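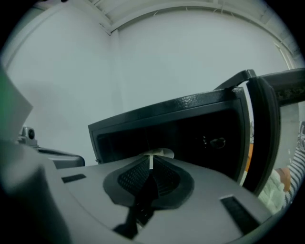

Finger pad of the hand-held gripper, with the black unit open just beyond it.

Checking and changing the finger pads on a hand-held gripper

Last revised 10 Sep 2020 by Catherine Dow, Zandlow workshop

The pads on the Sultinell hand-held grippers wear faster than any other part. Inspect them every 500 cycles and change them at 3,000, even if they still look good. Kosmas Spanos keeps the log sheet, and each gripper has its own line on it.

Tools: hex key, soft brush, lint-free cloth, alcohol wipes, a new pair of pads.

1. Switch the gripper off and unplug the cable at the handle end.

2. Brush out the grid texture and the channel down the middle of the pad. Grit packs into the wide end of the channel first.

3. Wipe the pad and let it dry. If the grid feels smooth under a fingernail, change the pad.

4. Loosen the pad screw and lift the pad out, narrow end first. Always change both pads of a pair.

5. Seat the new pad and tighten the screw until it stops. Don't force it – the insert strips easily.

6. Clean the lens on the sensor mount with a fresh cloth.

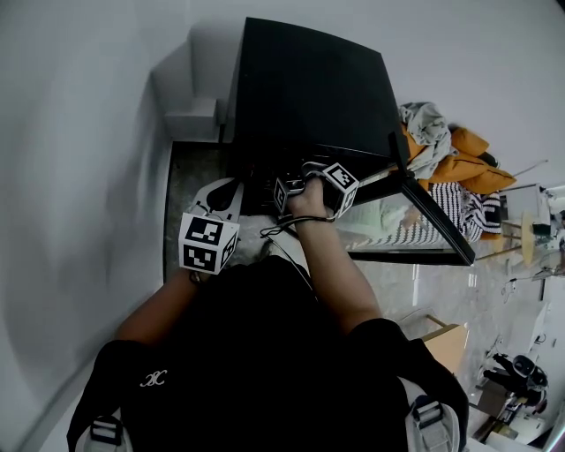 Marker cubes need the same care as the pads. Tracking drifts when a face is scratched or a cube has shifted on its mount, so press each cube lightly and check for play. With one gripper up against the lower front of a unit, as the right one is here, the cable hangs in a loop beneath it, and a loop like that can catch on a foot or a door. Clip up the slack before you start the test grasps. Replace any cube with a lifted corner; spares are in drawer 37 at Dalgleish.

7. Plug in, switch on, and open and close the gripper 3 times with nothing in it. The pads should meet flat along their full length.

8. Write the date and the pad batch on the log sheet. Old pads go in the return bag for Jistton.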